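4. Loading Card Stock and Printing a Test Card

The Winidis card press accepts flat, uncoated or lightly textured stock. Folded cards must be printed before they are scored. Read this section fully before opening the front cover. 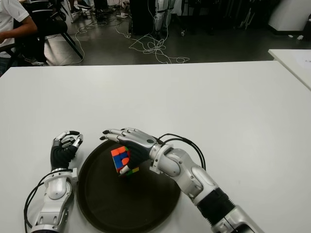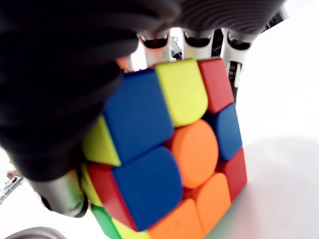 4.1 Loading the tray

1. Set the power switch to OFF and wait for the green light to go out.
2. Slide the feed tray out until it stops.
3. Fan the stock and square the edges. The tray holds up to 48 sheets of Trelero card.
4. Place the stock print side down, with the grain running front to back.
5. Move the side guides in until they touch the stack. Do not bend it.
6. Push the tray back in until it clicks.

NOTE: Envelopes go in the rear slot — see Section 6. Load no more than 23 at a time.

CAUTION: Do not load stock with foil, glitter or ribbon. Loose material can scratch the drum.

4.2 Printing a test card

1. Set the power switch to ON. Warm-up takes roughly 55 seconds.
2. Turn the stock dial to HEAVY for note cards or LIGHT for liners.
3. Press TEST once. A single card with a border and four corner marks is printed.
4. Measure the margin on all four sides. If the margins differ, turn the offset screw one notch and repeat step 3.

NOTE: The card counter includes test cards. Clean the drum with a Lill pad every 1000 cards, or sooner if gray lines show along the fold.

CAUTION: The drum cover stays hot after printing. Let it cool before cleaning.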